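Recording the shelf task: questions operators ask

Applies to the two-arm cells at Elum. The Hutska cells have their own page.

What is the task?

Garbage bag rolls go from the floor onto a small two-tier shelf, sorted by color. You drive both arms by remote control, one with each hand. Yellow rolls belong on an upper board. The prompt on your screen tells you where the other colors go, and it changes between sets.

Do I have to use both arms?

Yes, for every roll. One arm picks up, the other takes hold before the roll reaches the shelf. If you can place a roll with a single arm, do it with two anyway. The single-arm version is a separate set and we already have 400 episodes of it. 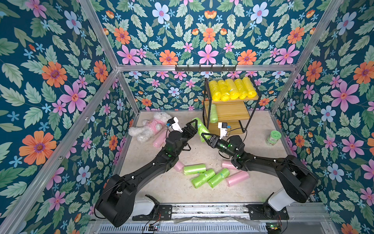
How fast should I move?

At the speed you would use if someone were handing you a full cup. Pausing for a moment before closing the fingers is fine. Long pauses are not - if you need to think, stop the episode and start again.

I dropped a roll. Is the episode ruined?

No. Pick it up and keep going. We keep drops and second tries as long as the roll ends up where the prompt says. Mark the episode "recovered" when you save it. If a roll lands where neither arm can reach, end the episode and mark it "abandoned."

Can I squeeze the rolls?

Lightly. The film slips if you hold it too loosely, and the roll goes flat if you close all the way. Set the grip limit to 9 in the Stuvetti panel before your first episode. It resets to the default each time the panel is restarted, so check it after lunch.

What about the toy and the other things that aren't rolls?

Leave them alone unless one is blocking a pick. Then push it aside with closed fingers and carry on.
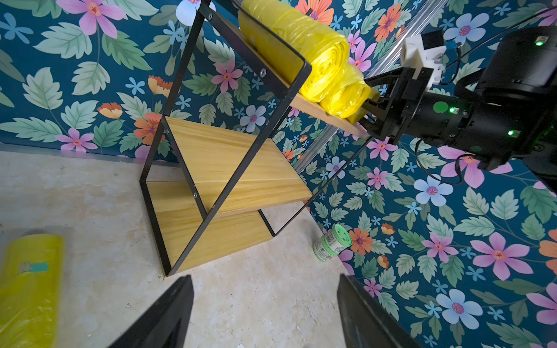

Which view should I watch?

Use the fixed view to travel and the wrist view for the last bit of the approach. New operators tend to stay in the wrist view the whole time and bump the shelf frame with an elbow. If you do hit the frame, stop and ask for the shelf position to be checked.

How many episodes make a full set?

500 for each prompt, shared among all operators on the cell. You can record for up to 2 hours before a break. Sets from September onward use the new prompt wording, so don't mix them with older ones.

Can I delete a bad episode myself?

No. Mark it and add a short note. Review is done by the Ông team, and they remove what they don't want.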